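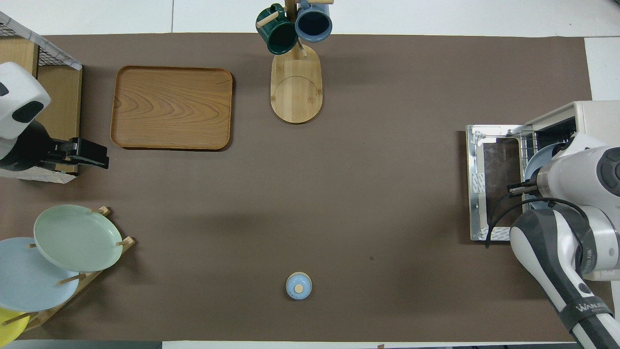

*Station 2, tabletop layout with both arms at the work area. Mat, tray, mug tree, dish rack, lidded jar, toaster oven with the door down.*

# Tabletop stations: setup and handling practice

This page collects the working rules for the two-arm kitchen stations at Plevano. It replaces the loose notes that were kept with the Mokico checklists until May. The notes are arranged by object, in the order an operator meets them when setting up. Where a rule gives a number, the number is the limit. Where it gives none, use judgment and write down what you did.

The rules apply to operators, to anyone resetting a table between runs, and to visitors who have been cleared to handle objects. They do not cover wiring or arm maintenance. Those are in the Lellora service sheet.

## Mat

A plain matte mat goes down before anything else. Brown is the standard color at this station. Gloss mats are not accepted, even for a single run, as reflections from the overhead lights shift when an arm passes.

The mat is laid flat and square to the table. A strip of bare tabletop may show at the edges. Corners that lift by more than 5 mm are taped underneath, never on top. A mat with a crease across the working area is swapped out and left under weight overnight.

## Tray

The wooden tray sits on the mat in the upper left area, long side parallel to the operator's edge of the table. The raised rim matters: an object set down on the rim counts as a failed placement, even if it stays up. Record it as "rim" in the outcome column.

Trays are wiped with a dry cloth. No oil or polish. One tray was oiled last year and the fingers slipped on it for a week before the cause was traced.

## Mug tree

Mugs hang by the handle on the wooden pegs. In the reference layout there are two, one dark green and one blue, on opposite sides of the post. The order may be reversed between runs but must be logged, left mug first.

Before each block, lift each mug by hand and hang it again. A handle that binds on the peg is a bad start condition and the mug is changed. Do not force the post back into its base while the arms are live. Chipped mugs go in the scrap bin, including those with chips on the foot only.

The oval base stays on the mat, with its long axis pointing away from the operator. If the base is found rotated after a run, note it before correcting it.

## Dish rack

The rack is set at an angle in the lower left corner, with plates standing on edge between the dowels. Mint green, light blue and yellow are the set in use. Color names in the log are fixed. Write "mint," not "green," to avoid confusion with the mug.

Plates are loaded by hand from the side, with the left arm parked. Keep fingers out of the gap between the rack and the arm at all times, parked or otherwise. This is the tightest spot on the table and the source of most of the entries in the minor incident book.

Replacement plates must match the originals in diameter to within 2 mm. Plates bought singly rarely do. Order in sets through Quansah.

## Lidded jar

The small blue jar stands alone near the bottom center of the mat, with clear space on all sides. The lid is seated fully before the run starts. Press once on the wooden knob and look for rocking.

The jar is kept empty. Fillers such as rice or beads were allowed under the earlier rules and are now withdrawn. If a task calls for added weight, use the sealed inserts and record the insert number.

## Toaster oven

The oven stands on the right side of the table. Four rules apply:

- The oven is never connected to power at a station. The plug is capped and the cap is checked at the start of the shift.
- The door is either fully open or fully closed at the start of a run. Partly open is not a valid start condition.
- No object is left on the open door. The glass is not a shelf, and the hinges are not rated for it.
- The wire rack stays in its original slot.

A plate inside the oven is a normal condition for the load and unload tasks. Log its color and whether it stands or lies flat. When a gripper is at the opening, no hand goes near the oven for any reason. Use the stop, wait for the arm to settle, then reach.

## Arms and grippers

Both arms work from the sides of the table and share the space over the mat. The center is treated as common ground, and only one arm may cross it at a time unless the task sheet says otherwise. Bimanual tasks carry a separate sheet, form 1128, which has to be signed before the first run of the day.

Finger pads are inspected every 18 runs. Look for glazing on the inner faces, splits at the tips, and play at the mount. Replace both pads on a gripper together. A mismatched pair closes off center – a small error at the fingertips, but enough to tip a plate in the rack.

Straps and labels on the arms stay where they are. Adding tape flags or stickers needs approval, even for a temporary marker.

## Cables

Cable slack is the item most often missed at setup. A loop has to be long enough for full reach and short enough that it does not catch on an object as the arm withdraws. Pay particular attention to the right arm: with the oven door down, its cable can lie across the door. Move the arm through its range at low speed and watch the loop, not the gripper. If the loop drags an object or the door, re-dress it and repeat the check.

Cable ties are trimmed flush. A cut end left long will scratch a forearm.

## Reset

Reset in the same order each time: oven, rack, mug tree, tray, jar. The jar is last, being the easiest to knock over while reaching for the rest. Compare the table against the reference print, then step back behind the floor line and call it ready.

Sunday sessions run with a single operator, so the second-person check is replaced by a still of the table, stored with the log for that block.

Corrections to this page go through the Plevano change list.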